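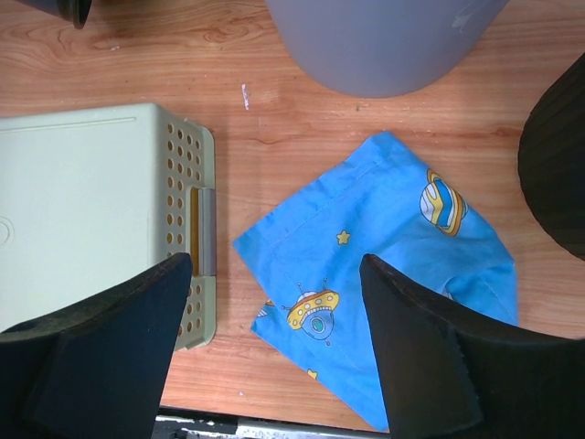
From: Dwayne Schumacher
To: Cell Practice list
Subject: Re: clearing the table before cloth runs

Hi all,

Jumping in on Leonie's question, because we went back and forth on this one at Larkcombe all through April and I have opinions!

Leonie Frei wrote:
> Section 2 of the draft says "the work surface shall be free of
> items not required by the task." Our folding tasks are meant to
> look like somebody's kitchen table, so there is always a box or
> a jar standing around. Are we breaking our own rule every time
> we run? And does a crumb count as an item? Kamarul says yes,
> I say please no.

I'm with you on the crumbs (sorry, Kamarul). But I'd keep the rule and change the wording. What we do is write the clutter into the task sheet. If the sheet says blue kids' cloth with the planets and stars, green box to the left, rounded container behind, then those things are required by the task and the arm has been checked against them. Anything that isn't on the sheet comes off before the arm is enabled, and that includes your coffee, Setareh.

The part I'd really like to see in the draft is a line about finger clearance. With a cloth lying at an angle and a box right beside it, one finger can end up over the fabric while the other one is over the box, and the fabric is the forgiving one of the two. We cap the closing speed until both fingers are past anything rigid. Raghda wanted a fixed distance in there as well, but it got silly with the wider fingers so we dropped it.

Also, could we please say who signs? Our log has 409 cloth runs in it and for the first bunch there's only a tick in the box, no initials. Fine until somebody asks who looked at the table. Now it's whoever presses enable, full stop, and they do the looking themselves.

For flakes and specks I'd put "wipe down at the start of each shift" and leave it there.

Happy to write up new text for section 2 if Prulstead hasn't started on it already.

Dwayne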